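Chasing a dropout in the Drirnimar cell

I spent most of November on one fault, and I'm writing it up while I still remember the order things happened in.

The cell picks parts out of one metal bin and sets them down in another. We call it Drirnimar, after the first job it was built for. It had been running well enough that I'd stopped watching it. Then one morning the arm halted halfway down into the bin with a lost-signal error from the gripper. I cleared it, ran the next pick, and it was fine. It was fine for the next 200 picks too.

Over the following shifts it came back, always at a different part of the job, or so I thought. The log had 1,162 pick attempts in it by the time I sat down with it properly. Of those, 27 had ended in the same error. I sorted them by time first, which showed nothing. Kwesi Ametepe, who looks after the cell on the late shift, suggested sorting by wrist angle. After that it was pretty plain. Every dropout was on a steep reach toward the far side of the bin, with the last joint turned most of the way around.

That pointed at the cables. The bundle goes over the top of the arm and loops around the wrist, with the hose alongside it. When the arm bends down into the bin, the loop ends up very close to the parts.

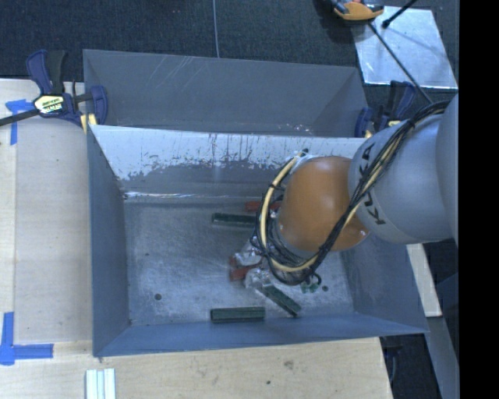

What I got wrong

I replaced the gripper first. The error message named the gripper, so I believed it. The spare came from Farkau and took a morning to fit and calibrate, and the fault was back before lunch.

Next I changed the connector at the tool end. That seemed to help for a day. I think I had just moved the cable a little when I put it back.

What I should have done was hold the arm at one of the bad angles and check the signal wire with a meter. When I finally did, with the cell locked out and Kwesi reading the meter, it opened and closed as I flexed the loop by hand. The conductor had broken inside the jacket. There was nothing to see from outside.

The fix

We put in a new signal cable rated for twisting. I left more slack in the loop and moved the tie farther back from the wrist. I also limited the last joint in the program so it takes the shorter way around on far-side picks. That costs a bit of cycle time.

The part that bothers me is the restarts. We cleared that error over and over and let the arm carry on. If the signal drops while it's holding something, the gripper can open. I've now set it so the same error twice in 10 picks stops the cell until someone unlocks it with a key.

The cell at Kallham has the same cable routing, so I'm going over there next with a meter and a spare cable.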